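**Forum > Schools and youth work > One-off sessions: does anybody check afterwards?**

### marlpit_jo

Our secondary has been offered a free Skelto session for Year 8. If you haven't come across it, it's a single afternoon on bullying and who to tell, run by trainers from the Hijazi Trust, and at the end every pupil gets a card with the Teltell number on it so they can text in a worry without giving their name. The school wants to say yes. I'm the parent governor with the safeguarding link and I'm the one being awkward.

My trouble is the leaflet. It says 1000 pupils were "empowered" last year. I asked what that meant and was told it was the number who had been in the room. So if my lad sits at the back drawing on his hand for the afternoon, he's been empowered.

Has anyone had them in? I don't want to know if the trainers were nice. I want to know whether a single child told somebody something afterwards who wouldn't have otherwise.

### back_row_betty

We had them. Trainers were nice, sorry. The kids liked it, mostly the bit where they act out being a bystander on the bus. Feedback forms came back glowing. I run the pastoral office, and the week after we had exactly the same faces at the door as the week before.

I will say the cards went down better than I expected. I thought they'd be all over the car park by home time and I only picked up a handful.
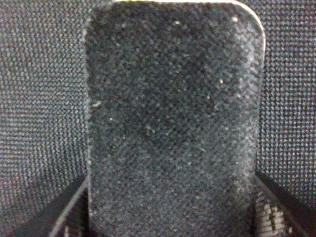
The forms are what I'd look at hardest. Ours were filled in while the trainer stood there collecting them, with the coats already on, and the first question was "Do you now feel more confident to speak up?" Who ticks no to that? If you do go ahead, ask to hold the forms back till the following week and hand them out in tutor time. Also, a small practical thing, get the worry box back off them and make your own. Go for something you can wipe down. Anything with a dark grey fuzzy face like that shows every pale bit of fluff, and ours looked as if it had been under a bed for a year, which does not say "we take your note seriously" to a twelve-year-old.

### pellow

Bit harsh, this. I've helped on sessions like these (not Skelto, a smaller outfit) and you can't measure the thing you're asking for. The child who tells somebody may tell their nan, two years on. Are you going to ring the nan?

And it's free. What does the school lose? One afternoon of maths.

### marlpit_jo

What it loses is the feeling that something still needs doing. We had an anti-bullying assembly three years ago and every time I've raised bullying since I've been told about the assembly.

I'm not asking to ring the nan. I'm asking for the number of texts Teltell got from our area before and after. They must have that. They'd need it to pay their phone bill.

### sidegate

Teltell won't give it you by area, I tried. I was told it would risk identifying callers. Fair enough for a village school with one class per year, but I asked for the whole county.

There's a write-up that went out to the mailing list. It's behind a sign-up so I'm pasting the main part. Read the numbers slowly. 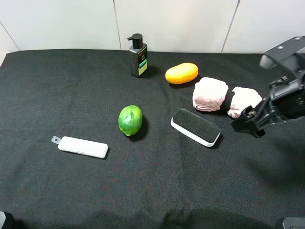 **Bultari, April**

> Pupils from across the district took part in the Skelto programme this term, with sessions delivered in school halls after the last lesson. They began with a discussion of what bullying looks like, on the way home and online, and many pupils described things that had happened to them or to a friend. Trainers then worked through three short scenes and asked the group what a bystander could do in each.
>
> Of those who took part, 53 completed the full set of feedback questions. 100 per cent said they would now know who to tell. Every pupil left with a Teltell card. The Trust hopes to return in the autumn with a follow-up for parents.

### back_row_betty

"Would now know who to tell." They've just been handed a card with the number on it!

### sidegate

Quite. And 53 out of what? It says "pupils from across the district", and there were several schools in that. If you only print the ones who finished the form you've left out everyone who got bored or upset, or who had a bus to catch. I'd want to hear from those before anybody.

### pellow

Or they left out the ones where the page was torn. You don't know. You're all reading it as if they've got something to hide, when it looks to me like a newsletter written by somebody tired at the end of term.

I'd also point out that the paragraph everyone has skipped is the first one. "Many pupils described things that had happened to them." That's children saying it out loud in a room with adults in it. In my book that's worth the afternoon on its own.

### marlpit_jo

It's the paragraph that worries me most, pellow. What happened next to the ones who described things? If a child says in front of the whole hall that somebody is waiting for them at the bus stop, that's a disclosure. Who wrote it down? Who rang home? The trainers have packed up and gone, and the rest of the hall knows.

Betty, when you had them in, was a member of staff taking notes?

### back_row_betty

There was a member of staff in the room. He was marking.

To be fair to the Trust, their paperwork does say a named adult must be present and "available to follow up". We signed it. I'm not putting that one on them.

### pellow

OK, that I agree with. On ours we asked them not to use real people, talk about "a friend" or "somebody I read about", and we stayed behind for half an hour after with a plate of biscuits. You'd always get one or two hanging about pretending to want a biscuit. Skelto may well do the same, ask them.

Still think you should say yes.

### tin_whistle

Different question, how much is it if you aren't in the free area? We were quoted 50 per session plus travel, and then a separate line for the cards. I've no objection to paying trainers, I object to buying cards.

### sidegate

That's cheap for an afternoon with two trainers. Cheap enough that I'd wonder who's paying the rest and what they've been promised in return. Usually it's a headcount, which brings us back to Jo's leaflet.

### tin_whistle

Ha. You'd be suspicious of a free glass of water.

### sidegate

Depends who's counting the glasses.

### marlpit_jo

Update, I had a call with the Trust on Friday. Pleasant, a bit rushed. They've agreed to hold the forms back a week. They haven't agreed to share the blank ones or the half-filled ones, and they "will look into" the Teltell figures. I asked whether they'd ever gone back to a school six months on and there was a silence and then a long answer about funding.

I've put down what I'm going to ask the other governors for. Pick holes in it.

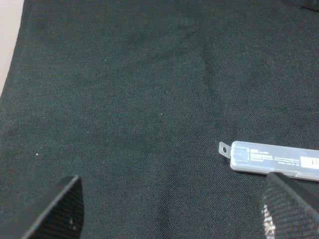

#### What we'd want before saying yes

- A member of staff in the room who isn't marking, and who knows which pupils are already on the pastoral list.
- "A friend" rule for stories, said at the start and again before the acting.
- Somebody staying on for half an hour afterwards (biscuits optional but I gather they help).
- Forms in tutor time the following week, no names, and we keep a copy of all of them, finished or not.
- One question added: "Was there anything you wanted to say and didn't?"
- Pastoral office keeps its own tally at the door for a term either side.
- Nothing goes in a leaflet with our school's name on it unless we've seen the wording.

### back_row_betty

I'd drop the tally or at least don't tell the staff it's happening. The minute people know the door is being counted you get every lost PE kit logged as a concern.

### pellow

Good list. The added question is the best thing on it. I'd cut the last one, they'll never agree and you'll lose the booking over a leaflet.

### marlpit_jo

The leaflet one is staying. Will think about the tally. Meeting's at half seven, and bullying is item nine, after the fence.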